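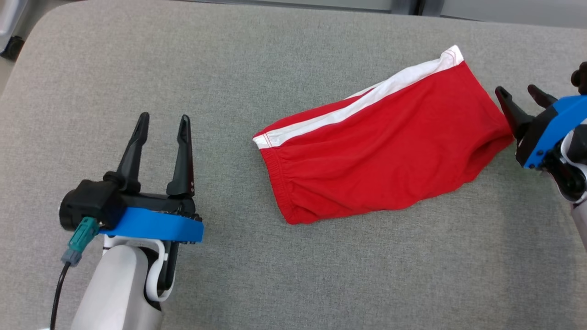 Red shorts with a white stripe, on the gray cushion.

The drawer that started it all belongs to Juwita Yusof, and for years it would not close. It held shorts. Running shorts, beach shorts, a pair from a school team that broke up long ago, and every one of them had been shoved in by somebody in a hurry. "I used to lean on it with my hip," she told me, laughing, when I went over one rainy morning to learn how she finally got the better of it.

Shorts are an awkward thing to fold, as anyone with a laundry pile knows. A T-shirt has a nice flat back to work against, and towels practically fold themselves, but shorts have that stretchy waist, and sometimes elastic at the hems too, and the whole thing wants to spring open the minute you let go. Juwita's answer is to slow down (she says this about most things, including soup). She lays the pair flat on something soft but firm, a padded bench or a big cushion, and smooths the legs with the side of her hand. Then one leg goes over the other, the crotch point gets tucked in so the shape is close to a rectangle, and the hems come up toward the waistband.

She likes a cushion with a close weave, the kind of fabric that grips a little. On a shiny tabletop the cotton slides around, and you end up chasing it – I tried both, and she's right. A plain gray cover also makes it easy to spot a stray thread or a sock that came along for the ride.

Her neighbor Manolis Triantafyllou disagrees with nearly all of this. He rolls. He rolls everything, starting at the waist, and packs the rolls upright in a shallow wicker basket that cost him 11 dollars at a yard sale. I will admit his basket is a cheerful sight, though his shorts come out with a good many creases, and he doesn't care one bit.

As for creases, Juwita doesn't iron cotton shorts either. She gives them a good shake when they come out of the dryer and folds them while they're still warm, and whatever wrinkles are left she leaves alone. The drawer closes with two fingers now. She showed me twice.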